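In Praise of the Nearly Bare Table

By Leonie Oltmanns
11/20/19
4 min read

I have a theory about work tables, and I've bored most of my friends with it by now, so it's your turn. A table you work at should have almost nothing living on it. A pen, a tray to put things in, whatever you're busy with this minute. The rest can go and live somewhere else.

I didn't always think so. For years I was a heaper. My desk at Worken (my first proper office job, three floors up and freezing) had a mug of dead biros, two staplers, a stack of folders I was frightened of and a cactus somebody gave me when they left. I told people I knew where everything was. I did not. I once spent a whole lunch hour looking for a letter that was under my own elbow.

What changed my mind was sharing. In July I started going to a work room with a big table in the middle that belongs to no one in particular, and when a table is everyone's you can't heap. You bring your bits, you spread out, and at the end you take the lot away again. I hated it for a fortnight. Then I went home, looked at my own desk and felt a bit sick.
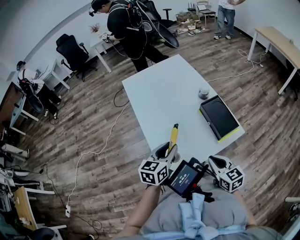 Khadija Benjelloun, who I've argued with about this over more cups of tea than is good for either of us, says a bare table is a cold table. She likes a room to look as if people have been in it. I do see her point! A room with nothing in it feels like a dentist's. But I'd say the warmth should come from the edges. Give the plant its own little desk by the wall. Put the laptop and the router on a side table, where the blinking lights can't nag at you. Get a floor with some colour in it, all those browns and greys in the boards, and you can have the plainest white furniture in the world and it still won't feel like a clinic.

Small tables are the thing, really. People save up for one enormous desk with drawers and then fill the drawers. I'd much sooner have a plain big table and 2 or three little ones you can shove against a wall. I paid 18 pounds for mine, second-hand, and it has been a phone table, a plant table and, for one bad Christmas, a place for the sprouts.

Cables are where my theory falls down, I admit. You clear everything off, you feel marvellous, and there's still a black lead looping over the side and down to the floor, waiting for somebody's foot. I've tried clips. I've tried tape – don't try tape. Bảo Quách swears by running them all down one leg, and his place does look lovely, but he also irons his tea towels so I'm not sure he's a fair test.

I've kept one tray. It's allowed to hold whatever I'm in the middle of, and when it's full I have to stop and sort it, which takes me 15 minutes if I don't start reading things. The pen stays out. I've tried putting the pen away as well and I only ended up walking to and fro to fetch it, so the pen has won.

Khadija came round last week and put her bag, her scarf and a newspaper down on my table before she'd even sat down. I moved the scarf. She moved it back.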